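Prulemstead Snack Sorting: station README

Welcome! Prulemstead is our two-arm tabletop station, and these notes cover how we set it up and keep it running for the snack bar recordings. The release holds 382 episodes, all made on the same table since May. We love this little station and hope the notes help you build your own.

Setup

Bolt the black extrusion frame together before the arms go on. Each arm gets its own mounting plate on the side rails, left and right, facing each other. Tighten the plates, then grab each arm at the base and give it a shake. Any play at all – go around the bolts again.

The mat goes on the near central part of the table, with the bins in a row at the back: clear, teal, clear. Wrapped bars can land anywhere the grippers reach, on the mat or on bare wood.

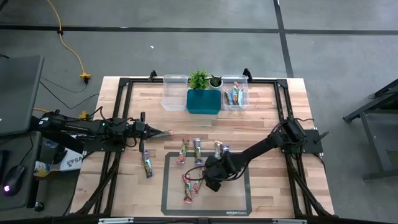
Station during a sorting run, left gripper holding a bar, right gripper down over the mat.

Daily care

Run both arms through the Denitz homing script and let them idle for 60 seconds. Watch the cable loops while they move! A loop that is too long drags across the bars, and one that is too short tugs at the wrist. We re-tie ours every 3 weeks or so.

Wipe the gripper fingertips with a dry cloth. Wrappers are slick, and dusty tips drop them.

Known issues

Episodes up to 217 were recorded with the older Tessier fingertips, which pinch harder and sometimes crease the wrapper. Filter on the "tips" field if that matters to you.

Bug reports and photos of your own builds go to the Wistidetti tracker – please send both!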